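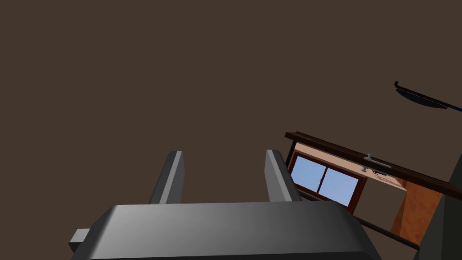

Looking After a Waxed Pine Table

Pine is soft and marks easily, so a waxed pine table needs more attention than a varnished one. Most of the work is small and takes a few minutes.

Everyday cleaning
Wipe up spills when they happen. Use a cloth wrung out in plain warm water, then go over the top again with a dry one. Dish soap strips wax, and so do most spray cleaners. Keep them for the stove.

White rings
A white ring is usually moisture in the wax and has not reached the wood. Leave it overnight first, as many fade on their own. If it is still there in the morning, rub it along the grain with 0000 steel wool and a little paste wax. Buff with an old T-shirt.

Dents
Lay a damp cotton cloth over the dent and touch it with the tip of a warm iron for a few seconds. Lift, look, and repeat. This works on crushed fibers only. A cut or gouge will need filler. The spot will look dull afterward and has to be waxed again.

Rewaxing
Twice a year is enough for a kitchen table, once for a side table. Put on a thin coat, wait 30 minutes, and buff hard. If the cloth drags, there is too much wax on the surface. Two thin coats beat one thick one, with a night between them.

Color
New pine is pale and turns honey-colored in daylight. Move bowls and place mats every week or two for the first year or you will get light patches. Old patches even out slowly once uncovered. Kazue Imai wrote in to say hers took up to 3 months beside a south window.

Loose legs
Check the bolts in January, when indoor air is dry and the wood has shrunk. Snug is tight enough.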